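침대 위에서 끝내는 빨래 개기

요즘 빨래 개는 시간이 은근히 기다려집니다. 예전에는 건조대에서 걷은 옷을 의자에 산처럼 쌓아 두고 하나씩 빼 입었는데요, 침대를 작업대로 쓰기 시작하면서 그 산이 사라졌어요! 넓고 푹신하고, 다 갠 옷을 옆으로 밀어 둘 자리도 넉넉하고요. 이번 달 트렌니스(Trenness) 살림 소식에서는 티셔츠와 이불, 시트 이야기를 한꺼번에 풀어 보겠습니다.

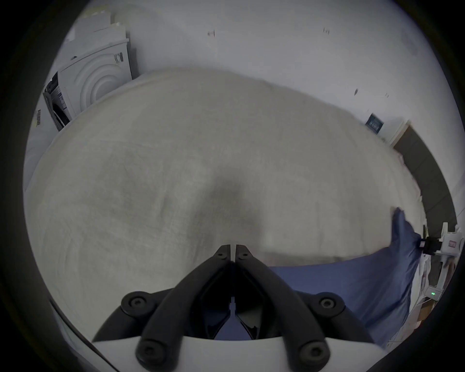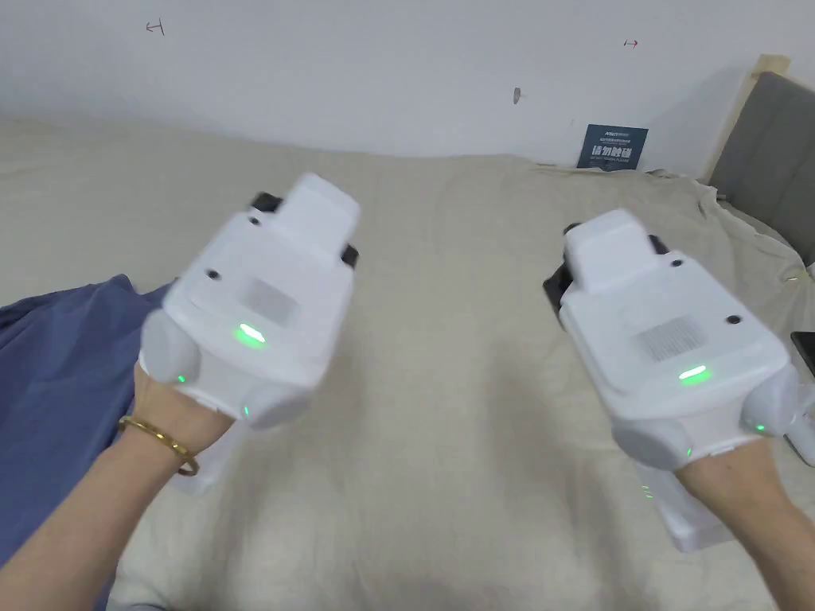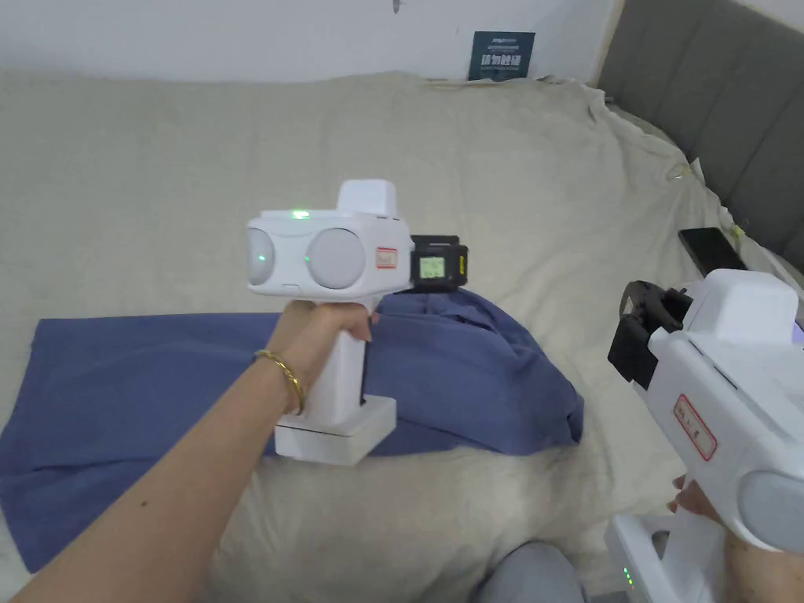
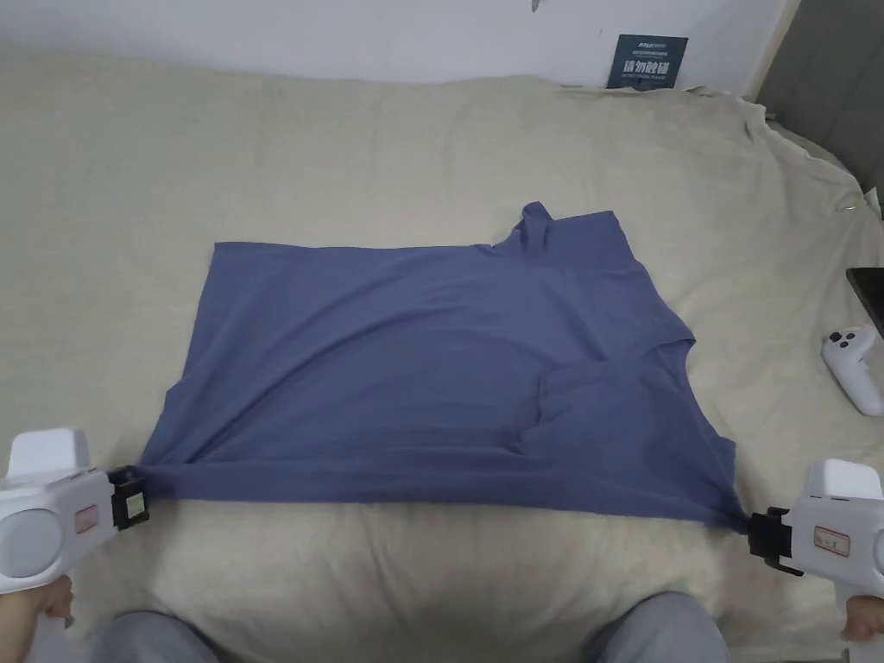

베이지색 침구와 푸른 계열 천이 있는 침대 위.

티셔츠는 침대 위에서 바로 개도 되나요?

시트를 손바닥으로 한 번 쓸어 편 다음이라면 침대 위에서 개도 괜찮습니다. 다만 매트리스가 많이 푹신하면 접는 선이 흐려지니, 얇은 담요를 한 장 깔거나 접을 때마다 손날로 선을 눌러 주세요.

자, 그럼 순서대로 가 볼게요. 저는 반소매 티셔츠부터 시작합니다. 앞면이 아래로 가게 놓고, 밑단 양쪽 모서리를 잡아 몸 쪽으로 살짝 당겨 줍니다. 이때 너무 세게 당기면 밑단만 늘어나고 정작 가운데 주름은 그대로 남아요. 팽팽하다 싶은 느낌이 오면 바로 멈추고, 남은 주름은 가운데에서 바깥으로 쓸어 내면 됩니다(이 동작이 이상하게 기분이 좋아요).

그다음 한쪽 소매를 몸판 위로 넘깁니다. 소매 끝이 옆선 밖으로 삐져나오면 한 번 더 접어 넣고요. 반대쪽도 똑같이 넘긴 뒤 밑단을 목둘레 조금 아래까지 올려 반으로 접고, 서랍 깊이에 맞춰 한 번이나 두 번 더 접습니다. 목둘레가 뭉친 채로 접으면 나중에 그 자리만 불룩해지더라고요. 저는 접기 전에 어깨선을 먼저 잡아서 옷깃을 납작하게 눌러 둡니다.

면이 도톰한 티셔츠는 세 번까지 접지 말고 두 번에서 멈추는 편이 좋았어요. 얇은 것은 돌돌 말아도 되는데, 저는 서랍을 열었을 때 접힌 등이 나란히 보이는 쪽이 훨씬 마음에 듭니다. 색이 비슷한 옷이 많은 집이라면 더더욱요!

이불과 담요는 옷을 다 갠 뒤에 손을 댑니다. 순서를 바꿔 봤더니 담요를 펼치느라 옷 놓을 자리가 없어져서 결국 바닥에 내려놓게 되었거든요. 담요는 긴 쪽을 반으로 접고 다시 반으로 접은 다음, 짧은 쪽에서 세 겹으로 포개면 침대 발치에 얹기 좋은 크기가 됩니다. 모서리를 맞추려고 애쓰지 않아도 돼요. 접힌 면이 바깥으로 오게만 두면 멀리서 볼 때 충분히 반듯합니다.

고무줄 시트는 여전히 제일 까다롭습니다. 양손을 모서리 안쪽에 하나씩 넣고, 오른손 모서리를 왼손 모서리 위로 뒤집어 씌우듯 겹칩니다. 나머지 두 모서리도 같은 식으로 포개고 침대에 내려놓으면 한쪽이 둥근 네모 모양이 나와요. 둥근 쪽을 안으로 접어 넣고 나면 그 뒤로는 수건 접듯이 하면 됩니다. 처음에는 저도 세 번쯤 실패했는데, 지난 2월부터는 손이 기억하더라고요.

소식 하나 더! 침구 보관 주머니를 찾으시던 분들은 브랫빌(Bratville) 생활관 1층 나눔 선반에 들러 보세요. 면으로 만든 끈 주머니가 2,000원이고, 지금 약 376장이 남아 있다고 합니다. 담요 한 장이 여유 있게 들어가는 크기라 저는 계절 지난 시트를 넣어 두는 데 씁니다. 주머니 겉에 천 이름을 적은 종이를 하나 묶어 두면 옷장에서 꺼낼 때 편해요.

지난 호에서 여쭤본 '우리 집 빨래 개는 자리' 설문에는 답장이 374통이나 왔습니다. 거실 바닥, 식탁, 소파 등받이까지 정말 다양했고, 침대파도 꽤 많아서 반가웠어요. 세탁기 바로 옆에서 선 채로 갠다는 분도 계셨는데, 옷이 다른 방으로 흩어지기 전에 끝낼 수 있다니 저도 한번 따라 해 볼 생각입니다.

다음 호에는 양말 짝 맞추기와 청바지 접는 법을 싣습니다. 자기만의 접는 순서가 있다면 오전 11시 전에 로넥(Rorneck) 안내대에 쪽지로 남겨 주세요. 그림을 곁들여 주시면 더 좋고요!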